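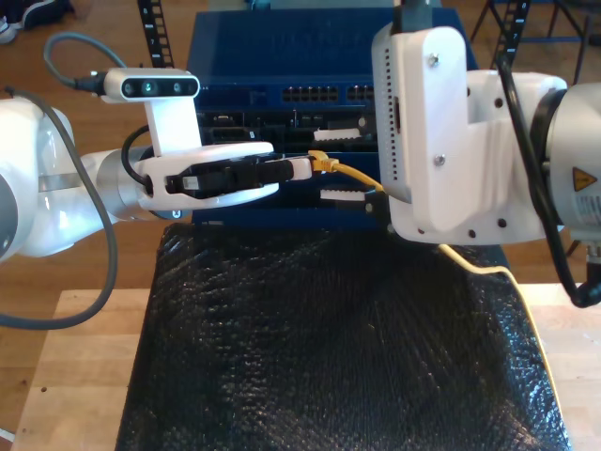
NETWORK BENCH AND PATCH LEAD CHECKLIST
Site: Murkcombe, ground floor workroom
Form 278, used on Sunday before the room opens

1. Table and covering
Table stands level. OK
Black sheet lies flat where leads are plugged in. NEEDS WORK
Comment: The bubble side catches plug latches when a lead is dragged over it. Lift leads across. Flatten the raised part before the next check.

2. Blue switch
Case free of dents and sharp edges. OK
Ethernet ports clear of dust and broken plastic. OK
Comment: Ports looked at with a flashlight. No bent contacts found. Unused ports to be blown out next month.

3. Yellow Ethernet leads
Jacket free of cuts and flat spots. OK
Boot seated over the back of the plug. OK
Latch springs back when pressed. NEEDS WORK
Comment: One lead from the Birkett box has a weak latch. It clicks in but comes out with a light pull. Tagged 1,467 and taken off the bench. Do not tape the latch down. Clear plugs should be checked for cracks near the tip, where they are hard to see under the ceiling light.

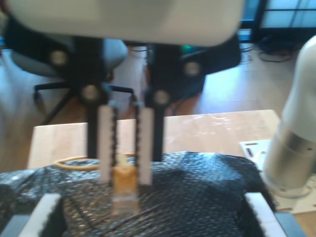 4. Loose items
Rubber bands, ties and caps picked up after use. NEEDS WORK
Comment: A yellow rubber band was on the black bubble wrap. Bands go in the Flikholm tin on the shelf. They are easy to miss and end up under the switch.

5. Rack parts
Rail holes clean, numbers readable. OK
Rail cannot tip or slide. NOT CHECKED
Comment: Numbers 5 through 9 can be read without moving anything. Push test still to be done by two people. Keep fingers out of the square holes while doing it.

6. Plugging and unplugging
Hold the plug by the boot, never by the cord. Press the latch all the way before pulling. Plug should go in straight with no side load on the port. If it stops short, take it out and look at the port before trying again.
Comment: Netgear switch included in this item. The wall copy of these steps is faded and needs a new print.

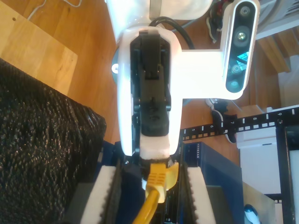
Pleltmont: We had the same trouble with latches on our yellow leads. Ours were getting squeezed in storage. We stopped stacking boxes on top of them and have replaced 2 since. I would also add a line on your form for bend radius, as the cord right behind the boot goes first.

Added for the next issue of the form. Storage boxes at Murkcombe will be checked for the same thing, starting with the Birkett box.

7. Cord routing
Cords clear of the table edge. NEEDS WORK
No cord pulled tight between two fixed points. OK
Comment: Leave enough slack that a plug can be taken out and laid down beside the switch.
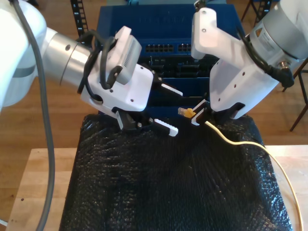
Gray and black cables get the same check as the yellow ones, along their full length. Anything that hangs down to the floor side of the table has to be out of the walkway.

8. Floor
Wood floor dry and swept. OK
Walkway clear on both sides of the table. OK

Open items: 1, 3, 4, 5, 7. Allow 30 minutes for the recheck. Signed copy goes in the Murkcombe binder.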